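Packaging Review: Pello Folding Mailer Carton, Light Brown
Reviewed for the Biltedness Office Supply Guide, 5th October

The Pello folding mailer is a one-piece cardboard carton with an attached upper flap, sold flat in bundles of six. This office ordered the carton in June for sending toiletries and other small goods in soft packaging, and 172 have been packed to date.

Assembly requires no tape at the base. The side walls hold their shape once folded, and the flap stays back while items are placed inside – a convenience when packing at a shared table. A pouch such as the L'Oréal Pure Matte fits with a second soft package beside it. 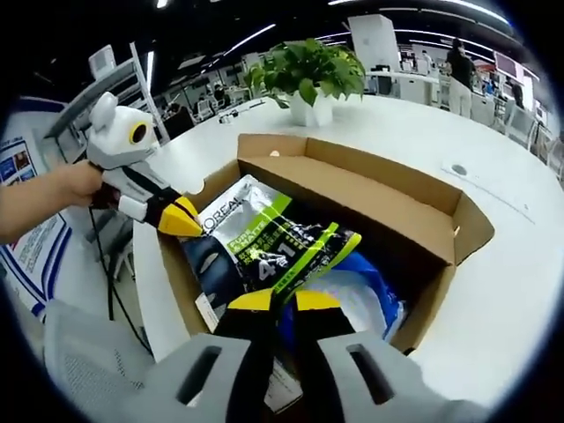 Vendness wrote in to say that the carton performs well for pouches but is less suitable for bottles, as the base flexes under weight, and recommended a sheet of card beneath anything heavy. The same reader had returned one bundle for poor creasing and received a replacement without charge.

Our own results were similar. Of the cartons packed, 141 closed squarely on the first attempt; most of the remainder needed the front crease folded again. The cardboard marks easily, and cartons stored upright tended to bow.

The carton is recommended for light, soft goods. Offices shipping glass should consider the heavier Betancur carton, which costs more and takes longer to fold.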